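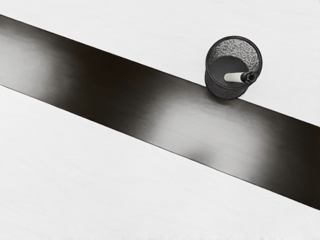 Is the Prerano sim kit worth $447 if I only care about one kind of job?

gap_jumper
November 2024

I'm on the 10-day trial of Prerano (the Illden one, with the ready-made two-table workcell) and trying to decide before it runs out. My whole interest is carrying small open containers from one table to another across a gap, because that's what I'll be doing on a real arm come February. I like it a lot so far! The scene editor is quick, and I had a pick program going the first evening without reading much of anything.

What bugs me is the mesh cup that comes in the asset library. The only grasp the planner offers me for it is on the rim, so the cup hangs well under the fingers and I have no idea if I should trust that. Does the kit model thin wire walls properly, or is it treating the cup as a solid can? I asked support and got a link to the general manual. I've got the grip by the rim over the far table's edge, with a thin stick standing in the cup, and I'd love to know if you'd believe a grasp like that on hardware.

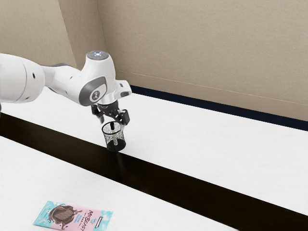
meshandmotor

I've had the paid version since last winter, so take this as one happy-ish customer. By default the cup's collision shape is a plain cylinder shell. The mesh is only how it looks. You can change that in the object properties: open the collision tab, pick "detailed" and set the wall thickness yourself. It slows things down a fair bit, but rim grasps get more believable.

I'd believe the grasp for planning the path. I wouldn't believe the swing. Real wire cups flex, and the kit has no flex at all unless you buy the Dwivedi add-on - and I wouldn't, for one job. Turn the transfer speed down and move on. Also try a grasp with one finger down inside and the other outside the wall. You have to add it by hand in the grasp list, the planner won't suggest it. Turn on the close-up camera while you set it, it helps a ton with depth.
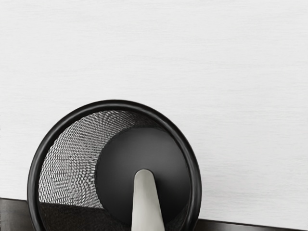

Close-up from above, one finger and the open mesh container.

For the money question, yes if you'll use it for more than a couple of months. The license is one payment and updates have been free for me so far.

tinbox24

just get Veronus, it's cheaper

bolt_and_nap

Veronus is cheaper but last I looked it only came with a single-table cell, so you'd be building the gap yourself. Doable, took me 15 minutes plus a lot of muttering. If your trial's nearly up, email Illden and ask for an extension, they gave me one. And save your grasp list to a file before it expires! I lost mine.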